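Robotics Procurement
Tuesday, February 12, 2019
Harriet Greenberg and Junpei Amano

4.2 Consumables and spare parts

The Skerham budget lists paper cups as a consumable. We planned for 300 cups in the first term and set aside 76 dollars for them. Gripper fingertips are a separate line, priced per pair, as thin tips wear sooner than the plates behind them.
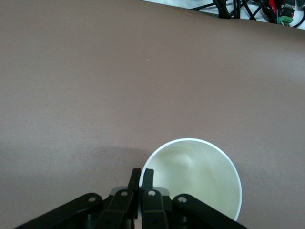
Cabling was left out of the first draft. Loretta Park added 547 dollars for spare cables and connectors in February.

Figure 3. Two-arm cup handling, one cup in each gripper.
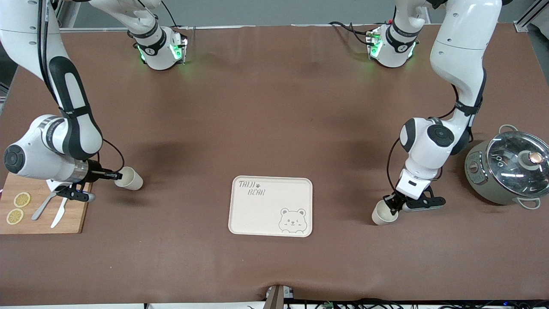 A second arm doubles the fingertip line but leaves the table and tray costs unchanged. We therefore budget the arms as a pair and order spares for both sides together.

Contact: Skerham project office | © 2019 | Back to top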